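# Renting grippers by the week: a talk with Clatel

Clatel rents out hand-held gripper kits to teams that want manipulation data and don't want to build the hardware. The kit is called Ritov. It comes as a pair of grippers, a head strap for the camera, chargers and a login for the upload service. The company has been renting it since October, mostly to small labs, and we spoke by phone on a Tuesday with the person who runs the rental side. They asked to be quoted as Clatel.

The first question was what a customer gets for the money. A one-week rental is $206 a pair, shipping included both ways. Buying a pair outright costs $2,887.

"Most people should rent first," Clatel said. "You find out in a couple of days if your task even suits a gripper. Folding a towel, fine. Threading a needle, no. I'd like you to learn that on the rental."

Setup was the next subject. The manual says 2 people can get started in under an hour, and we asked if that held up with real customers.

"The hour is fair if your Wi-Fi is normal. University networks are where it goes wrong. We had one customer wait four days for IT to approve the upload box. We gave them the days back. Now there's an offline mode, you record to the card and upload from home if you have to."

The grippers are tracked by the printed marker cubes behind the jaws, which the head camera has to see. That puts a limit on how people can work. Reach too far under a shelf and the cubes are hidden, and that part of the recording gets thrown out.

"We tell people to hold both grippers out in front for a moment at the start of every take. Cubes up, jaws forward, don't talk to anybody. The software gets a clean look at both sides and you go on with your task. People skip it by the second afternoon, and then they write to us asking why half their takes were rejected."

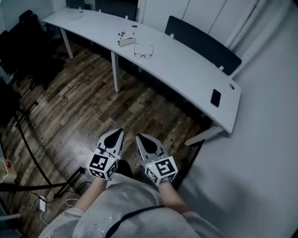 Kostiuk, writing in from a lab that has rented the kit twice, said the hold at the start of a take was easy enough and that the rejected takes were the real complaint. The report lists them by number with no reason given, so you have to open each one to see what failed. Kostiuk also wanted longer wires.

We read this back to Clatel.

"The report is bad, yes. The next version will say 'left cube lost' or 'right cube lost' and the time it happened. Wires, I've heard both. Longer ones catch on things. We tried a long set and they caught on drawer handles all day, so we went back."

Weight came up too. Clatel recommends stopping for a break after 60 minutes, and said the limit is the wrists, well before the battery. Small hands have more trouble with the handle. A narrower one is sold separately and isn't part of the rental yet.

We asked about Cendard, which offers a similar service with its own operators. You send them the task and they send back the recordings.

"If you have no one to wear the thing, go with Cendard. It costs more and you wait in line. With ours you do the work yourself, in your own kitchen or office or wherever the robot is supposed to end up. I think that matters, but I would say that."

On damage, the policy is plain. Scuffed jaws are covered, and so are worn inserts. A cracked cube is billed to the customer, and so is a lost charger. Marker faces should be wiped with a dry cloth only. Clatel said one set came back with the print rubbed gray from alcohol wipes, and the tracking was useless until the faces were replaced.

Recordings belong to the renter. Clatel keeps a copy for 30 days in case an upload has to be redone, then deletes it. A customer can ask for it to be deleted sooner, by email.

The wait for a rental pair is currently about two weeks. Clatel is building more sets but wouldn't give a number.

"Ask me when the cubes arrive. The printer is late."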